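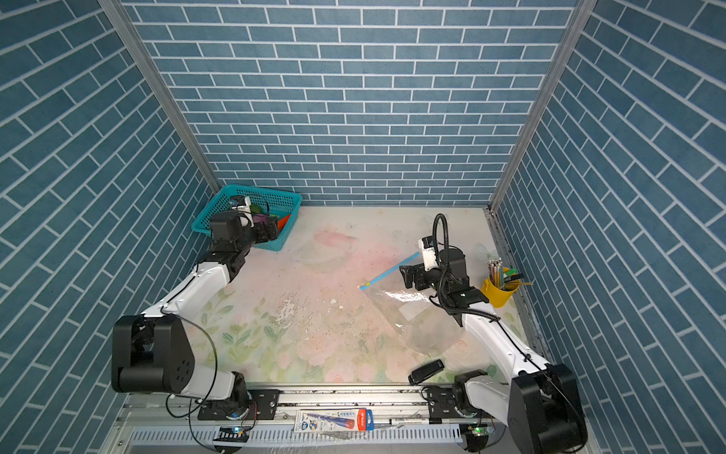 Figure 1. Two-arm tabletop cell, bag-filling task. Left gripper at the basket, right gripper holding the zip-lock bag.

Unit 4: Good practice in shared-workspace cells
Course notes, T. Quintanilla. Revised January 2022.

4.1 Scope
These rules cover benches where two arms work over one table. They supplement the lab safety sheet and do not replace it. Industrial cells are covered in Unit 6.

4.2 Before power-on
Clear the linear rail. Nothing is to be laid on it. In Figure 1 a blister package and a marker pen rest on the rail between the two mounting plates; under this rule both are removed before the run.
Wipe the tabletop. Crumbs and specks are a cleaning fault and are logged as such.
Check that cable loops at each gripper have slack through the full reach of the arm. Loops along the front edge are to be tied back.

4.3 Objects on the table
Only task objects stay inside the reach of either arm. Pen holders and hand tools go outside the cell.
Transparent items such as bags produce glare. Adjust the lighting before changing camera exposure.

4.4 Speed and separation
Minimum distance between grippers: 40 mm, except during a programmed handover. First runs are made at 10 percent speed.

4.5 Records
Inspect gripper jaws every 1,000 cycles and replace the pads at 2,000. Enter both in the cell log with initials. Logs for the February lab go to M. Mbeki.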